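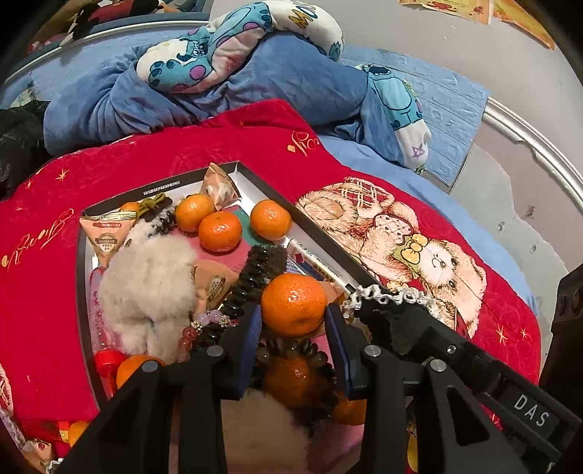

Attachment 1: hand-held gripper, blue fingertip pads closed on a tangerine, mixed-item box below.

Ticket 241 — Fingertip pad budget, hand-held grippers
Project: Nalluslow
Site: Utport
Category: Equipment planning
Status: Waiting on supplier
Priority: Normal

Problem
Pad consumption is over plan. The budget line assumed one pad set per gripper per month. Utport has been replacing sets every 15 days. Spares on hand will not last to the end of the quarter.

Log, 8:10
Checked the parts list. Stock is 8 pad sets, all blue. The linkages are not on the spares list at all. Added them as a separate line.

Log, 9:40
Reviewed the item mix. The original estimate was based on rigid cartons. Current boxes hold fruit, snack packets, plush items and beaded bands together. Asked Flultness whether their wear figures cover mixed loads. They do not.

Log, 11:25
Quote received from Phuthong for a compatible pad. Lower unit price, longer lead time, minimum order applies. No test data on round fruit supplied. Requested 2 sample sets before any purchase.

Log, 14:05
Revised the forecast to two sets per gripper per month. Purchase of additional grippers moved to the next budget round — spares come first.

Open items
Flultness: bulk price on original pads.
Phuthong: ship date for samples.
Utport: log the date of every pad change, by gripper serial number.

Next update when the samples arrive.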